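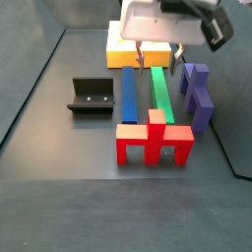

Coloured building blocks are construction toys made up of plain solid shapes, each painted or stained in a single strong colour. They are sold for use in homes, nurseries and primary schools, and are among the simplest toys still in wide use. Most sets have no pegs, clips or magnets, so that anything built from them stands by balance and friction alone.

Shapes and sizes

The usual pieces are cubes, flat slabs and long bars. Bars may be laid flat as beams, stood on end as posts, or placed across two posts to make an arch. In many sets the length of a bar is a whole multiple of its width, and this allows pieces of different lengths to be stacked level. Some makers leave one or more faces pale, while others colour every side.

The Grekska set, designed by Nadège Guillot for the toy firm Andell, has 184 pieces in 12 colours. Each length has its own colour, so a child looking for a longer beam can find it by sight. The first run was nearly 2,000 boxes. A smaller set under the name Fikora was later sold for use at a table, with the short cubes left out.

Building

Early building tends to be in rows and low walls. Bridges come later – two uprights and a crossbar – and are often followed by H-shaped frames, in which the crossbar sits part of the way up. Without glue, an H shape has to be built in layers, with short posts below the bar and a second pair above it.

Long bars laid side by side are also used to mark out roads, fences and the floors of rooms. A gap that widens from one end to the other is harder to roof over, as the crosspieces must grow longer along its length.

Sorting and storage

Sets are normally kept in a shallow tray or a lidded box. The Chauhan method, taught in some nursery training courses, puts the blocks away by length first and colour second, and gives each child no more than nine pieces to return at a time. Painted blocks are wiped with a damp cloth and dried straight away. Soaking can raise the grain of the wood and lift the paint at the corners.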